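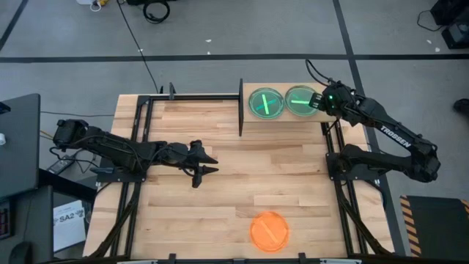 *Pale planks laid lengthwise, with short joints showing.*

The refurbishment of the reading room at Revham has reached the stage at which the floor must be chosen, and I set out my own position on the matter for those who have written to ask.

The present boards were laid in short lengths and have been sanded at least twice. Kathleen Fahy inspected them in March and reported that 21 were split beyond repair. The remainder are sound, although several have lifted near the radiators - a fault which was noted when the heating was renewed and which was not then dealt with.

Two courses are open. The first is to replace the damaged boards and refinish the whole. Botell has quoted for this work and would require the room for six days. The second is to take up the floor entirely and lay new timber, for which Rosarik has supplied samples in four shades. The palest is closest to what is there now. I find the darkest too heavy for a north-facing room.

My preference is for repair. The old boards have worn evenly and the colour suits the shelving. Nearly 340 books will have to be boxed in either case, and the shorter closure would be welcome to readers who use the room in the evenings.

I have been asked whether oil or varnish would be the better finish. Varnish is easier to clean. Oil may be renewed in patches, and the doorway will certainly need it before the corners do. Mr Đinh, who oiled the landing, used a hard wax product and allowed two nights between coats. I should be content to see the same done again.

The skirting is a separate question and will be addressed once the floor is settled.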